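Vellent hand pads and the Phùng care kit: nine weeks on our kitchen cell
Posted December 27, 2025

I have been meaning to write this one up since November, and the quiet days at the end of the year have finally given me the chance, so pour yourself something warm because I do go on a bit. I look after a two-armed robot in a practice kitchen, and most of my working life goes into the hands. Arms are patient things. Hands get scuffed and sticky and out of true, and they need somebody to fuss over them! The Vellent pads came first, then the Phùng care kit to keep them in shape, and I bought both out of our own budget.
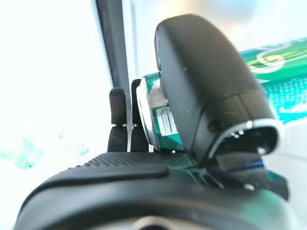
Fitting the pads is easy, and I say that as someone with large thumbs. You clean the old adhesive off, warm the new pad in your palm for a minute, press it down from the middle outward and leave it overnight. I like to close the hand on a can the next morning before I let it do any real work. A can is a fine teacher, with its hard rim and smooth side, and when it sits between the big rounded finger and the foam-covered pads you can look for gaps along the whole line of contact. The dimpled rubber across the hand gets a wipe at the same time. Faint scuffs on the finger I leave alone, though I do run a fingertip over the seam (a raised edge there is worth catching early).

The kit itself is a zip pouch with two brushes, a bottle of cleaner, a little torque driver and a booklet. The brushes are lovely. The cleaner smells of oranges and leaves no film I can find. The booklet says to do a full clean every 1,000 grasps and a quick wipe every 300, and I have stuck to that fairly well, apart from one busy stretch when I let the quick ones slide and had to scrub for it afterward.

Setup is where I would slow down if I were you. New pads change how thick the fingers are, so the closing position has to be taught again for each hand. I start with the arm well clear of everything, then move on to the fridge drawer, which is the fussier spot because both hands end up close together. 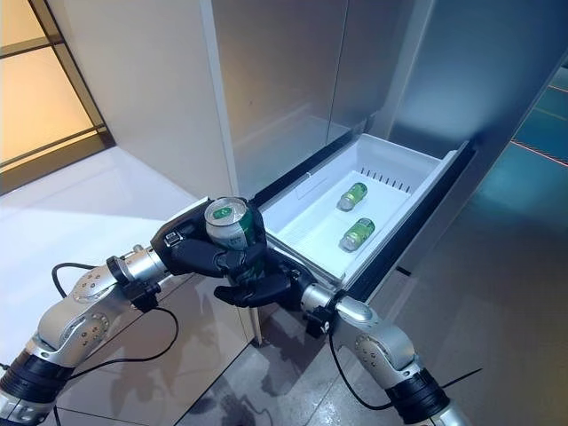
Left hand holding a can upright over the front of the freezer drawer, right hand tucked in close by.

Do check your cables while you are there, too. I go through the arms' full reach at low speed and watch every loop, and I have moved a clip or two on account of it. The Kellutness clips we use are sold separately and I wish Vellent would just put a few in the box.

One more thing on teaching: use more than one size of can. I taught everything on small ones the first time and felt very pleased with myself, and then a tall one tipped on me straight away. Now each size has its own saved grip, and I set them up in the same session so the pads are in the same condition for all of them. 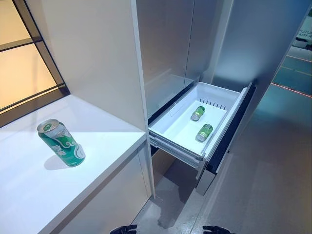 Tall can on the counter, two small ones already lying in the drawer.

As for gripes, I have a couple. The torque driver has tiny markings that I can only read under the bench lamp, and the pouch zipper is stiff. I had used Cerkov pads before these, and they were softer and a bit kinder to paper cartons, so if cartons are most of your day you may want to try those first.

I would give the pads and the kit together a 9 out of 10, and I have already ordered a second bottle of the cleaner.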